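Lining up two camera streams with a hand sensor log

Posted by Araba Gbeho
Filed under: perception, tooling
Updated July 16, 2020

If you've ever recorded a manipulation demo with more than one sensor, you know the moment when you scrub to the middle of the take and the glove says the fingers are closed while the video plainly shows them open. I used to fix that by hand, nudging offsets until it looked right. These days I let a small script do it, and I love this script more than is probably reasonable.

What follows is the way I set it up in Groltent, our little alignment tool. You can do the same thing in any language that can read a CSV and a video file. I'll assume you already have your recordings on disk and that each one has its own timestamps, even if those timestamps don't agree with each other (they won't!).

What you need

A video from a camera that stays put
A video from a camera that moves with the hand or tool
A sensor log, one row per reading, with a time column
Python 3 with NumPy, SciPy and OpenCV

Step 1: Put everything in one folder

Make a folder for the take and give the files plain names: fixed, moving, hand. I called this take gresside, so you'll see that in the commands. Keep the originals somewhere else and make them read-only. I have overwritten a log exactly once and it was a very long afternoon.

Step 2: Turn each stream into a single wiggly line

This is the fun part. You don't need to understand what's in the video to line it up. You only need one number per frame that goes up when there's more motion and down when there's less.

For the fixed camera, shrink each frame, turn it grey, subtract the previous frame and take the mean of the absolute difference. Draw a mask over the work area first so that somebody walking past in the background doesn't end up in your signal.

For the moving camera, frame differences are a mess, so use optical flow and take the median magnitude. The median is much calmer than the mean when there's glare sliding around on a shiny surface. If you have a fisheye lens, mask off the black surround as well, or all those dead pixels will drag your number towards zero.

For the hand sensor, take the difference between neighbouring rows and add up the absolute values across all channels. 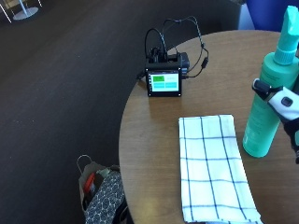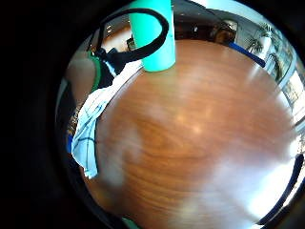
Step 3: Resample to a common rate

Your three lines will all have different lengths and spacing. Pick a rate and interpolate everything onto it. I like 145 samples a second, which is well above what the video gives you but keeps the detail in the hand log. Linear interpolation is fine. I tried fancy splines one October and they bought me nothing except overshoot.

After that, subtract the mean from each line and divide by its standard deviation so they're all on the same scale.

Step 4: Find the offset

Run a cross-correlation between the fixed camera line and the hand line, and look for the tallest peak. Its position is your offset. The command in Groltent is:

groltent align gresside --ref fixed --rate 145 --window 810

The window is in samples, and it limits how far the search is allowed to slide. If the peak sits right at the edge of the window, don't trust it. Make the window bigger and run it again.

My first pass on this take gave:

hand: offset 528 samples
moving: offset 2 samples

I plotted both straight away, and seeing those bumps snap into line still makes me grin.

Step 5: Check for drift

One offset is enough only if the clocks tick at the same speed. To find out, cut the take into a first half and a second half and align each one separately. When the two answers match, you're done. When they don't, fit a straight line through the offsets and use it to stretch the time column. Groltent does this with the --drift flag, though please look at the plot before you believe it. A half with hardly any movement in it will happily give you nonsense.

Step 6: Write out the merged file

groltent merge gresside --out gresside_synced

You get one row per fixed camera frame, with the index of the nearest moving camera frame and the interpolated hand values beside it. The planner we use, Zuven, reads this format directly. For anything else, the column names are in the header and easy to rename.

When it goes wrong

Two peaks of nearly the same height: the motion is too repetitive. Folding or wiping does this a lot. Align on the start of the take, where the first reach usually stands out.

No clear peak at all: check the mask. Mine was upside down for a whole day because OpenCV counts rows from the top and my brain doesn't.

The offset looks right but the grasp is still a touch early: some sensor logs are stamped when the row gets written, after buffering. Güler, the logger I use, has a setting called stamp_on_read that fixes it. Turn it on before you record, and for older takes subtract the delay by hand.

I'm working on a version that aligns live while you record, so bad takes show up right away. The branch is called live-align and it's rough, but it runs. Send me your strangest plots if you give it a try!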